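Posted in **Grippers and End Effectors** › Maintenance

# Hand-held gripper fingers drifting apart at the tips, slipping on thin plastic. Bushings or something else?

**Asked by wallow_bench** | Viewed 1,074 times | 3 answers

I look after one hand-held parallel-style gripper at a small shop. Two fingers, flat plastic segments, brass bushings at the pivots, trigger in the handle, camera on top. We use it to record pick and place demonstrations on a tabletop, mostly household stuff. The frame is a Wudmont kit and the finger segments are ones we cut ourselves from their drawing, so I can remake those if I have to.

The problem started with bags. Boxes, tape rolls and cups are all fine. With anything thin, like a plastic shopping bag, the fingers close and the bag slides out as soon as there is any pull on it. If I squeeze harder, the fingers touch lower down and the tips spread a little. It was not doing this in May when we put it together.

What I have done so far:

- Wiped the tips with isopropyl alcohol. Better for part of a morning, then the same.
- Tightened every pivot screw. This made the trigger stiff and did nothing for the tips, so I backed them off to where they were.
- Swapped the return spring for the spare in the kit. No change.
- Checked the trigger cable for fraying. It looks good.

With the trigger fully pulled I can wiggle the left fingertip sideways by hand. The right one moves too, but less. I don't have a number for it because I don't have a good way to hold the thing still while I measure.

The counter on our recording software says 3,557 trials since assembly, if that helps anyone guess at wear. I don't know how many trigger pulls that is. More than one each, for sure.

Main question: is this worn bushings, or is it the pads, or did I cut the segments badly? I would like to order the right part once. Ibarra is the only supplier near me that carries the bushings and they only ship small orders on Monday.

**Comments on the question**

> **rkt_dan:** What are the tips faced with? Bare plastic or some kind of pad?

> **wallow_bench:** Bare at the moment. There was a thin rubber strip glued on when it was new and it peeled off. I never put it back because the boxes were fine without it.

> **rkt_dan:** I'd start there then.

---

## Answer 1 (accepted)

**Benito Miranda**

You have two faults and they are adding up. The missing rubber makes thin film slip, and the play in the pivots makes you squeeze harder to make up for it, and then the tips open. Fix the pivots first. If you glue new pads onto fingers that don't meet square, the pads will wear on one edge and peel again.

I maintain one of these with the same pivot layout. Segments with small round holes, brass rings pressed in, screw through the ring. What wears on mine is the hole in the plastic that the bushing is pressed into. The brass itself hardly changes. After enough cycles the bushing starts to turn or rock in the hole, and from outside it looks exactly like a worn bushing. People order new brass, press it in, and it is loose again in a week.

So check that before you order anything:

1. Take the camera off, or at least unplug it and get the cable out of the way.
2. Clamp the handle in a vise with soft jaws, or between two pieces of scrap wood. Don't clamp on the finger segments. You want both hands free and the tool not moving.
3. Put a small dot of paint marker across each joint, half on the brass and half on the plastic. Let it dry.
4. Work the trigger 80 times at a normal speed.
5. Look at the dots. If the two halves still line up, the bushing is holding and your play is between the screw and the bore. If the halves have moved apart, the bushing is turning in the plastic and that segment needs to be remade or sleeved.
6. Now pull the trigger all the way, tie or tape it there, and push each fingertip sideways while you watch one joint at a time. You are looking for the joint where movement starts. Go from the handle out toward the tip. A tiny amount of play near the handle is a lot at the tip, so the joint that looks worst is often not the bad one.
7. Do the bag test and watch the tips. Use the same bag every time, gather a fold, close on it and lift a handle clear of the table.

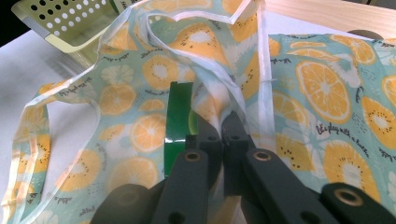 ### Fixing it, depending on what the dots say

**Bushing turned in the plastic.** Remake the segment. Drill undersize and ream to fit. If you drilled straight to size the first time, that may be your answer to "did I cut the segments badly". Press the bushing in with a vise or an arbor press and keep it straight. Do not hammer it. If you can't remake the segment right away, pull the bushing, degrease the hole and the outside of the ring, and put it back with a thin film of slow epoxy. Keep the epoxy out of the bore. A greased bolt through the middle while it cures will keep the bore clean. I have one that has run that way for months.

**Bushing tight, screw loose in the bore.** Replace the screw with a shoulder screw of the right diameter. Threads running in a brass bore will chew it out. If someone used fully threaded screws, you will see fine gold dust around the joint. Replace the bushing too if you can feel a ridge inside with a toothpick.

**Everything tight and the tips still don't meet.** Then it is the geometry. Lay the left and right segments on top of each other and put drill shanks through matching holes. If the shanks won't go through both, one of the segments is off.

After the pivots are right, do the pads:

- Scrape off all of the old glue. A plastic razor blade works and won't gouge the face.
- Scuff both faces lightly with fine paper and wipe with alcohol.
- Use thin silicone or nitrile sheet, the same thickness on both sides. Cut both pieces from one strip.
- Stick them on, close the fingers gently on a piece of wax paper, and leave it overnight.

Set the pivot screws last. Each joint should move under its own weight with no side play you can feel. If the trigger gets stiff, you are clamping the segments together and hiding the play. That will come back.

One more thing about the bag itself. Crumpled film will come out of good pads too if you catch only a single layer near the edge of the tip. Gather a fold so there is some thickness between the fingers.

**Comments on this answer**

> **wallow_bench:** Did the dots this afternoon. Both halves moved on the lower left joint. Others stayed lined up. I did drill straight to size, yes.

> **Benito Miranda:** Then remake that one segment and leave the rest alone for now.

> **pl_harmon:** Does the epoxy hold on nylon? Mine are nylon.

> **Benito Miranda:** Poorly. Remake it if it's nylon.

---

## Answer 2

**rkt_dan**

Just put the rubber back on. I had the same complaint on a different gripper and it was 100% the pads. Bicycle inner tube, cut to size, contact cement on both faces, wait until it's tacky, press. Took me 37 minutes including finding the scissors. The talc on the inside of the tube has to be washed off first or nothing sticks to it.

A bit of side play at the tip is normal on these and I wouldn't chase it.

**Comments on this answer**

> **pl_harmon:** Inner tube leaves black marks on light colored things. Matters if you're recording on a white table.

> **rkt_dan:** Silicone then. Same idea.

> **Benito Miranda:** Silicone needs silicone adhesive or a primer. Contact cement will let go of it. I should have put that in my answer as well.

---

## Answer 3

**farkard_user22**

Are you sure it is not the cable? Our Farkard unit had the same symptom and it was the cable stretching. There is an adjuster barrel where it enters the handle. Unscrew it a couple of turns until the slack is gone and lock the nut. I don't know if the Wudmont has one.

**Comments on this answer**

> **wallow_bench:** It has one. I checked and there's no slack, the fingers start to move as soon as the trigger does. Good thing to rule out though.

---

## Update from wallow_bench

Remade the lower left segment, drilled undersize and reamed this time. Pressed the old bushing into it and it went in noticeably tighter than the first time. Sideways movement at the left tip is nearly gone. The right tip still has the small amount it had before and I am leaving it.

Ordered silicone sheet and the matching adhesive. Until that shows up I have the tips bare, and with the new segment it will already hold a gathered fold of a shopping bag if I don't pull fast. A flat single layer still slides out.

I also wrote the paint dot check into our sheet for the tool, to be done whenever the fingers come off for cleaning. Marking Benito's answer as accepted. If the pads peel again I'll open a new question.

> **pl_harmon:** What size reamer did you use? My drawing has a different bushing OD from the one Ibarra sells.

> **wallow_bench:** Measure your bushing and don't trust the drawing. Mine was off too. I tried the fit on a scrap piece of the same sheet before I touched the real part.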